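Entretien des surfaces blanches effaçables

Une surface effaçable à sec fonctionne tant que sa couche de finition reste fermée. L'encre du feutre contient un agent qui l'empêche d'adhérer ; dès que le vernis est rayé ou encrassé, le pigment se loge dans les creux et ne part plus au chiffon.

Effacement courant
Chiffon microfibre propre, à sec, en passes droites. Éviter l'essuie-tout, trop abrasif à la longue. Les feutres rouges et verts laissent en général plus de traces que le noir - les effacer le jour même.
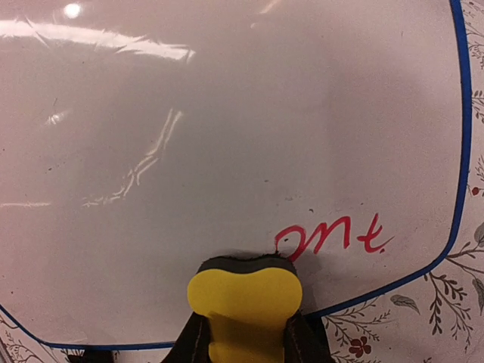

Écriture rouge, comme tracée au feutre, sur tableau blanc à liseré bleu.

Traces anciennes
Repasser sur le trait avec un feutre effaçable noir, attendre quelques secondes, essuyer. Le solvant de l'encre fraîche remet l'ancienne en suspension. Si la trace persiste, alcool isopropylique sur un coin de chiffon, 15 secondes de contact au maximum, puis rinçage à l'eau claire et séchage. Le nettoyant Pillemix convient aussi, à raison de 2 pulvérisations par panneau.

Points gris et marques de frottement
Ce dépôt ne vient pas toujours de l'encre. Commencer par l'eau tiède et une goutte de liquide vaisselle, sans frotter à sec. Pour une marque sombre isolée, gomme blanche de dessin, pression légère. Ni éponge mélaminée ni poudre à récurer : elles matifient le brillant.
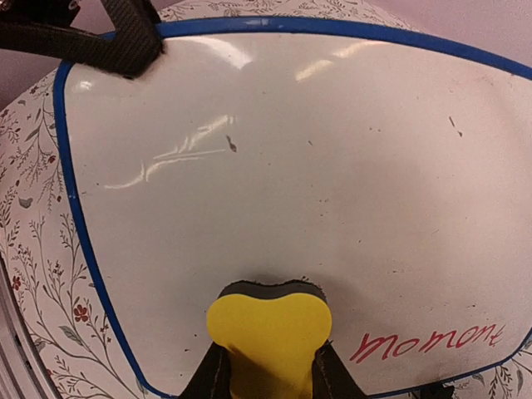
Petits points et marque brun foncé sur une surface blanche brillante.

Bordures
Passer une brosse à dents souple le long du liseré, où la poussière d'encre s'accumule. Essorer avant usage, l'eau ne doit pas pénétrer sous le bord.

Stockage des feutres : à plat, capuchon enclenché.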